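Spent most of April sorting out my late aunt's allotment and I want to write down what I learned about water butts and rainwater. Most of what I read beforehand was either selling something or written for people with a much bigger garden.

The plot is at Cheetham, on the slope behind the bus depot. It has one shared tap for the whole row, and in a dry week there is a queue for it by seven in the evening. So collecting rain matters more than it would at home.

My aunt had one old butt, split near the base. I kept it for leaf mould. I replaced it with two new ones, both the Vinus slimline, joined with a short length of hose.

First mistake: I put them straight on the soil. A full butt is very heavy. After one good night of rain the left one had sunk at the back and the lid wouldn't sit flat. I had to drain the lot on to the rhubarb and start again.

Second go was on paving slabs, bedded on sharp sand and checked with a level. It took a morning. They haven't moved.

Raise them if you can. The tap needs to clear the top of your watering can, and you want some height left over or the last third of the water comes out at a dribble. Mine are on two courses of block and a slab.

Guttering. The shed roof is small, 4 metres along the long side, one slope. I assumed it would give next to nothing. Both butts were full after a wet weekend.

The kit gutter was Endadden, bought second-hand. The brackets were fine. The joints leaked until I took them apart and cleaned the old grit off the rubber seals. If a joint drips, try that before you buy sealant.

Fall on the gutter: I used a string line and dropped it by the depth of a pencil from one end to the other. I overdid it the first time and it looked like a slide.

Leaves. There is a sycamore over the fence. I tried a mesh strip along the gutter and it blocked with the little winged seeds inside a week. What works better is an old pair of tights over the end of the downpipe. Change it when it bulges.

Mosquito larvae. Keep the lid on. That was all it took on mine. My neighbour leaves his open and his water is full of them.

Green water is fine for established plants. I don't use it on seedlings. They get tap water until they're potted on, after I lost a tray of lettuces to damping off last year. I can't prove it was the water.

Someone asked about hoses. You won't get any pressure from a butt, so a spray gun is a waste of money. An open-ended hose works if you're going downhill. Mine runs to the bean row and I leave it at the base for 20 minutes, then move it along.

Hollis Ostrowski two plots up has an old farm tank behind his compost bays. He reckons it gets him through July. He offered me half of it if I help rebuild the bays, so that's my next few weekends gone.

Costs, as people always ask. The two butts were the main expense. With slabs, sand, connectors and the used guttering it came to around 90 pounds. The slabs were free from the Vosow site when they lifted the old yard. Ask before you take any.

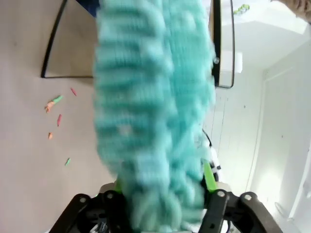
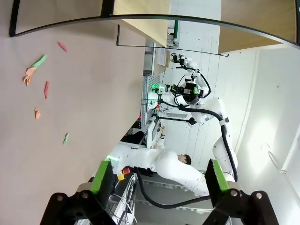 Overflow is the bit I left too late. When both butts are full the water has to go somewhere, and mine went under the shed. I've now run a pipe from the top of the second one into a gravel trench beside the path.

The trench is about a spade wide and a bit deeper than that. I lined it with old weed membrane. So far it copes, though we haven't had a proper storm yet.

Before winter I'll drain them down, leave the taps open and turn the downpipe away. A butt that freezes full can split, and I suspect that's what happened to my aunt's.

One question for anyone who has done it. I'd like to add a third butt on the far side of the shed, where there's no slope of roof to feed it. Can I run a link pipe under the floor at tap height, or will it just silt up? The gap is tight but I can get an arm in.

Going up again on Tuesday to look at the trench and water the broad beans. They're later than everyone else's on the row but they're standing up.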